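Gripper fault on the tidying robot: what we know so far 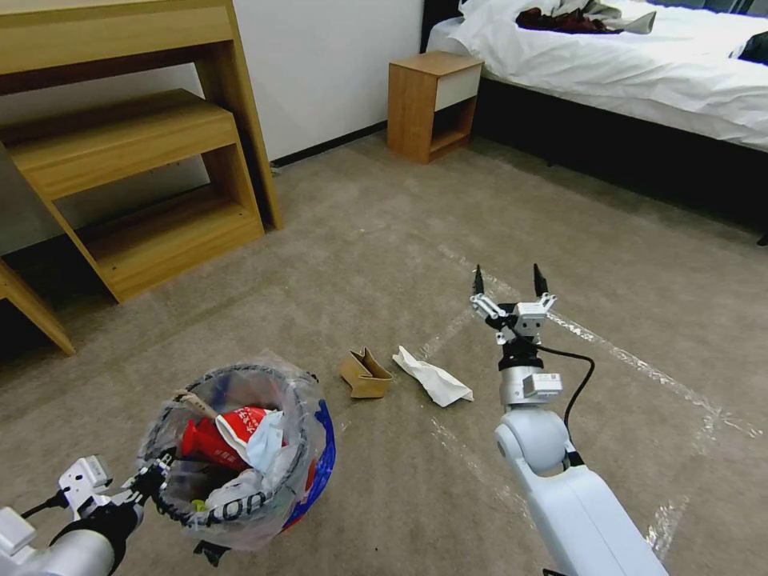

Litter pick-up in the bedroom, left arm on the bin, right gripper open.

Work on the room-tidying task at Dorton was stopped for part of last week after the right arm let go of things it had been told to hold. No one was hurt and nothing was broken. We are writing it up in full because two other teams use the same wrist.

The task is a simple one on paper. The left arm holds the bin by its rim and keeps it steady, and the right arm picks litter off the carpet and drops it in. Paper cups and card had been going well. Napkins were always harder, as the fingertips have to close on something with almost no thickness.

The first sign of trouble was a napkin that fell halfway to the bin. The operator put it down to a poor grasp and carried on. Later in the same session the gripper opened fully with the arm raised, and the screen went on showing it as closed. The operator pressed the stop button, which worked as it should and held both arms where they were.

Trinh Chu went through the logs that evening. The right gripper had dropped off the line for a moment and come back, and on coming back it had run its start-up routine, which opens the fingers. The control program, Loltska, did not notice the gap and kept the last reading it had. It logged fault 2027, but only as a notice, so no warning reached the operator.

The cause of the gap was a plug at the wrist that had worked slightly out of its socket. Bastian Kröger found that he could bring the fault on at will by turning the wrist to the end of its travel and pulling gently on the cable. The cable had been tied too close to the forearm when it was last changed, in March, and there was not enough slack for the full turn.

A dropped napkin does not matter much. The same fault with a full mug or a pair of scissors would be a different thing, and we have treated it that way.

The following changes are now in place:

The cable on the right arm has been tied again with a longer loop, and the plug has a locking clip. The left arm has had the same done to it.

Fault 2027 now stops both arms and sounds the buzzer.

After any loss of contact the gripper stays as it is until the operator tells it to move.

Glass, blades and hot drinks are off the task list until Bansal has signed off the new start-up routine.

Teams using the Prusik wrist should check the plug and the slack before their next session. Turn the wrist by hand to both ends with the power off and watch the cable as it goes. If it pulls tight, do not run the arm. Spare clips are in the top drawer by the workshop door, and Bastian can show you how they fit.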